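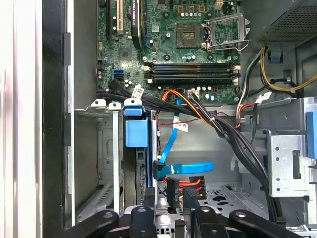
Bench Disassembly as a Student Project: Speaker Notes

Talk by Piroska Bozsik and Chaltu Beyene, senior design section
Slot: 20 minutes plus questions. Piroska takes slides 1 to 6, Chaltu takes the rest.

Slide 1. Title
Names, section, advisor credit. Do not read the subtitle. Go straight to slide 2.

Slide 2. The assignment
The course asks each team to pick one manual task and automate a single step of it from start to finish. We picked teardown of retired desktop computers. The step is unplugging internal data and power connectors so that drives and boards can be lifted out afterward by hand.
State the scope clearly: we do not remove screws, we do not lift boards, we do not sort parts. Last year's team, Jurdale, tried to do all of that and presented a simulation.

Slide 3. Why cables
Rigid parts stay where the case holds them. Cables do not. Two towers of the same model will have the same board in the same position and two different cable layouts.
Problems, in the order we met them:
Bundles held with zip ties. Pulling one cable loads all the others in the bundle.
Paper-white tags on the cables. The detector read them as connectors until we labeled them as their own class.
Thin wires against bare metal. Low contrast, and reflections move when the wrist moves.
Pause here. Most questions at the dry run were about tags.

Slide 4. Hardware
Arm on a fixed bench mount, two-finger gripper, small camera at the wrist. Tower lies open with the side panel off. The case is clamped at the two corners farthest from the arm.
The fingers are visible in the camera view at all times. We kept this on purpose, as it gives a direct visual reference for the grip point and we did not need a second camera.
The cost is that the lower part of the view is blocked. On approach, the target has to be kept above the linkage until the last move.

Slide 5. Targets
We limited the work to SATA connectors, data and power. Reasons: the bodies are stiff, the shapes repeat between manufacturers, and the cable exits give a usable direction for the pull.
Angled data connectors are harder than straight ones. The cable leaves at ninety degrees to the pull axis, so the planner cannot take the axis from the cable. We fit the axis to the connector body instead.
Main board power is out of scope. The latch needs a squeeze and a pull at the same time, and our fingertips are too wide.

Slide 6. Data
300 labeled frames from the wrist camera, all recorded in the lab. Five classes: data connector, power connector, tag, bundle, metal edge.
The metal edge class is there for collision checks only. It is not a grasp target.
Labeling was done with Nindow, which the department already had running. Two people labeled every frame and disagreements went to Chaltu.
Hand over to Chaltu.

Slide 7. Control
Four states: look, align, grip, pull. Each state has one exit condition and one timeout. A timeout always goes back to look.
The pull is force limited. If the limit is reached before the connector moves, the gripper opens and the attempt is logged as a failure. There is no retry with more force. The Cisside library handles the force reading, and we wrote the state logic ourselves.

Slide 8. Results
80 percent of attempts on straight connectors ended with a clean release. Read the definition aloud: connector out, no damage to the socket, no other cable moved out of its clip.
Angled connectors are lower and the sample is small. Do not quote a number. If asked, say the runs continue through March.
Most failures came in align. A neighboring wire sat between a finger and the connector body, and the finger closed on both.

Slide 9. What we would change
Narrower fingertips. Current tips are printed, one revision, never optimized.
A sweep motion to push loose wires aside before the grip.
Lighting fixed to the wrist. Room lighting gave different results in the morning and at 4 p.m.
Label bundles as regions with a direction, not as boxes.

Slide 10. Notes for next year's teams
Get old towers early. The supply room only releases them in batches.
Check that a board is on the scrap list before using it. Exposed socket pins bend easily and a board with bent pins cannot go back to the repair class.
Log every attempt, including aborted ones. We lost the first week of runs to a script that saved successes only.
The Nambiar team has the bench after us and will inherit the mount and the clamps.

Slide 11. Questions
Keep slide 7 ready as backup, since the state diagram gets asked about. Video clip is on the second laptop. It has no sound.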